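Brikasau Boards > Storage and Surfaces > Clear divided boxes for brushes: in or out?
2 min read
Last updated: October

mattetop_3349
Replacing a fabric brush roll with a clear plastic divided box. The table is white with a light wood edge strip, matte surface. Two questions. Do thin dividers hold brushes upright, or do the handles splay? And does the base mark a matte white top over time?

pindrawer
Handles splay if the compartment is wider than it needs to be. Measure the ferrule and the thickest part of the handle, then group by handle and ignore brush type. I ran mixed compartments for 8 months and the small liner brushes always ended up lying across the corners.

castellanos_w
Disagree on grouping by handle. You end up with a powder brush next to a brow brush and pigment moves between them. Group by product: powder, cream, liquid. If the handles lean, they lean.

pindrawer
Pigment moves if the brushes are dirty. Wash them first.

castellanos_w
Few people wash a powder brush after every use. Storage should work with the brushes in the state they are usually in.

hingeside
On the marking question: grit under the base is what scratches. The plastic itself is not a problem on my Plumotwood top, which is also matte white. Wipe under the box when you wipe the table, and lift it to move it. Four felt dots work but they collect powder at the edges and turn beige. I removed mine.

mattetop_3349
Would a thin silicone mat be better than felt?

hingeside
Flatter, yes. Mine held a ring of moisture once and left a dull patch. It came off with dish soap.

order1569
Check the inside corners before buying. Where a divider meets the wall there is often a gap too narrow for a cloth. Loose powder packs into it, and on clear plastic you see it from every side. Cotton swab, warm water, a drop of soap. No alcohol; it can craze some clear plastics.

castellanos_w
I use Masteck spray on mine with no damage after 2 years. It depends on the plastic.

order1569
It does. The seller rarely states which one it is, so I stay with soap.

mattetop_3349
Thanks. I went with the box and no mat. Upright storage is still undecided. The long-handled brush stays out on the table to the right of the box until I have measured the compartments against the handle.

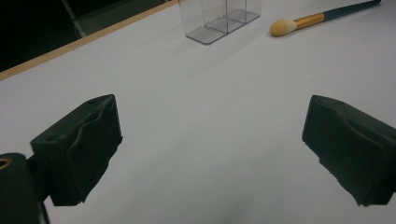

If it leans too much I will lay the brushes flat and use the compartments for sponges and sharpeners. I'll post the handle measurements when I have the full set sorted.

Contact | Copyright Brikasau Boards | Back to top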